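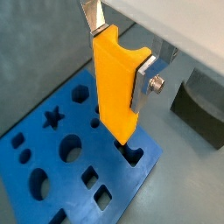

Seon-mi Seo reckons anything that can put a shape in the right hole will be putting away cutlery before long, and that the folding will sort itself out after that. I'd love her to be right! We were going back and forth about it in the comments on my last post and I said I'd ask properly.

Can a robot do real chores yet?
Posted by Do-yoon Kwon, 11/6/24

So I mean real chores. I've got a robot vacuum and I'm very fond of it, but it's a disc that drives around the floor and gets stuck on the bath mat. What I want to know about is arms. Is there an arm with a gripper, right now, that could do any of the following in an ordinary house or a small shed workshop:

unload a dishwasher
sort a laundry pile by colour
put sockets back in the right spots in a tray
pick up kids' toys and get them in the right tub

The sockets are the one I care about most. My partner and I run a small mower repair business out of the garage (Tisetis Mowers, out past the river), and I swear I lose half an hour a day to tidying. I don't mind slow. It could run all night for all I care. I can do a bit of soldering and I'm learning Python, so happy to tinker. Budget is a few thousand, less if I have to explain it at home.

Thanks heaps, I get very excited about this stuff and my family has stopped listening.

Yae Chiba

Great question, and it's such a fun time to be asking it. Short version: your sockets are closer than your dishwasher.

The shape sorter is a good way to think about it. Picking up a chunky piece is the easy half these days. Getting it into a hole that only just fits is where it gets interesting, as the piece has to be turned the right way, lined up and then lowered without jamming. If it's a little bit crooked in the fingers, everything after that is crooked too. You and I would jiggle it without thinking. An arm needs some way of noticing that it has touched the edge, and some idea of what to do next. 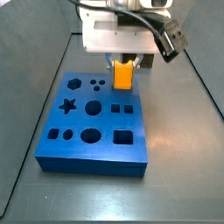 Yellow piece in the gripper, over the shape board.

Now swap the board for your socket tray. A tray bolted to the bench, always in the same place, with a clear spot for each size? That's a really nice job for a small arm. I built one at home over the winter using a secondhand Matar arm and a webcam, and it puts 9 sockets back in their tray while I have my tea. It takes 18 minutes. I could do it in one, but I'm not the one doing it, and I still get a kick out of watching it go!

What made the biggest difference for me:

Fix the tray down. Mine used to creep along the bench a hair each time something pushed on it, and by the end of a run it was missing.

Start with the sockets spread out on a plain mat. A heaped pile is a much harder problem and I haven't cracked it.

Put soft pads on the fingers. Chrome sockets are slippery little things and bare metal kept spitting them onto the floor.

Let it try again. Mine gets up to four goes at each socket, moving over a touch each time, and then it drops the socket in a "no idea" bowl. The bowl is never empty, but it's never full either.

Greasy sockets are a pain, by the way. The webcam can't tell a 12 from a 13 when they're both black with muck, so give them a wipe first. (Which is a chore. I know.)

Laundry by colour is doable if you hand it one thing at a time. Dishwasher, no, not at your budget. Wet glasses, forks tangled up in the basket, racks that slide. I'd give that a few years, and I'd happily be proved wrong by October.

Gyu-bin Lim

no. my brother in law bought a Pranska and it is a coat rack now

Ah-rin Ki

I'd add toys to the "sort of" list! We tried it at our makers' night with big soft blocks and two tubs, and the arm did well as long as the blocks stayed within reach. That's the catch with an arm clamped to a table, it can't go and get the one behind the couch. You'd still be carrying everything over to it, so you may as well drop it in the tub yourself.

For learning, though, please do buy or borrow a shape sorter before you go near your good sockets. Cheap, tough, bright colours that a camera can pick out, and you can see straight away how far off you were. We logged 1000 tries on ours over the club's season and the round ones were well ahead of everything else, as you'd guess, since it doesn't matter which way they're turned. The star was miserable. Hex sockets stood on end are round from the outside, so you've picked a friendly chore without meaning to.

If you use the Nulau software, turn the lowering speed right down from what it comes with. And post your tray when it's working, I want to see it!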